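The Minister's Speech

1.

Veronika Eberhard had been foreign minister for 49 days when the Lanz treaty landed on her desk. It was a Saturday, and the ministry was running on one elevator and no coffee. She read all 300 pages at the kitchen table of her official apartment, where the refrigerator made a noise like a man clearing his throat.

The treaty was about a river. Dader had the upper half of it and Wuvitz had the lower half, and for most of a century the two countries had agreed on nothing except the name. Now both governments were tired. There would be a shared water board in the border town of Lanz, a joint survey of the dams, and a public signing with a speech from each side.

Her speech had been written by Emil Zwahlen, who had written speeches for four ministers before her. It used the word "historic" six times. She crossed out five of them and called him.

"You've kept one," he said, when she told him.

"I may still take it out."

"Your predecessor liked it."

"My predecessor is growing pears."

Emil said he would send a new draft by nine. He sent it at a quarter past eleven. The word was back in the title.

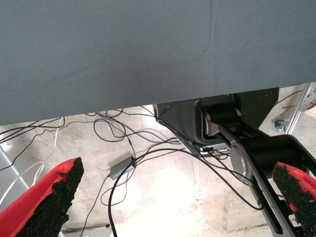
She took the night train to Lanz with two aides and a garment bag. Ursina Kuster, the younger aide, had the seating plan on her knees and kept erasing it. Wuvitz wanted its ambassador on the minister's right. Protocol in Dader put the host's oldest living negotiator there, and that was Archie Sutherland, who was eighty-eight and had been in the room for the first talks, the ones that failed.

"Does he still want to come?" Veronika asked.

"He's already there. He went up Thursday."

"To do what?"

Ursina looked at her notes. "It says fishing."

The train stopped for a long time outside Tanelent. There was a light on in a signal house and a dog standing beside it. Veronika read the speech again and found that she could not remember any of it once she looked up from the page. It said the river belonged to both peoples. It said the future was a shared one. She had heard other ministers say these things, and she had clapped.

She had started in the passport office. On her first day a woman named Waltraud Fankhauser had shown her how to tell an applicant no. You put down your pen, Waltraud said. You look at them. You say the thing in one sentence and then you stop talking, and you don't fill up the quiet after. Veronika had used it on applicants, and later on a finance minister, and once on her husband.

She turned the speech over and wrote on the back of it until the train moved again.
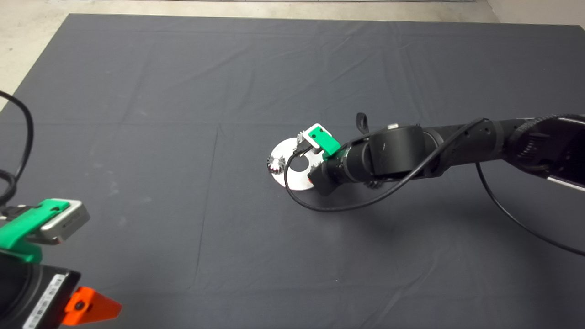
2.

Archie Sutherland was waiting on the hotel steps in rubber boots. He had not caught anything.

"They've got me next to you," he said. "The ambassador's sore about it."

"He'll live."

"He was a clerk, you know, the first time. He carried the maps. He had them upside down for the whole first morning and neither side noticed." Archie looked pleased about this. "What are you going to say up there?"

She gave him the page. He held it out at arm's length and read it slowly, moving his lips. A delivery van backed up to the kitchen door and two men began unloading chairs.

"It's short," he said.

"Is it too short?"

"You've left out the dams."

"The dams are in the treaty."

"You've got the flood in, though." He read that part again. The flood had come in March, the year the talks broke off. Each side had opened its gates without calling the other, and the lower streets of Lanz had been under water for a week. No minister from Dader had ever mentioned it in public. Emil's draft called it "the difficulties of the past."

"You say we should have telephoned," Archie said.

"Shouldn't we?"

"I had the number." He folded the page along its crease and gave it back. "It was in my jacket. I had it the whole time, and I was waiting for somebody to tell me I could use it."

Ursina came out to say that the ambassador had agreed to the left-hand chair if it could be the same height as the other one. Veronika said that was fine. She asked Archie whether he wanted the line taken out.

He sat down on the step and began pulling off his boots. It took him a while — the left one stuck — and she held his elbow until it came loose.

"Leave it," he said. "Is there any breakfast?"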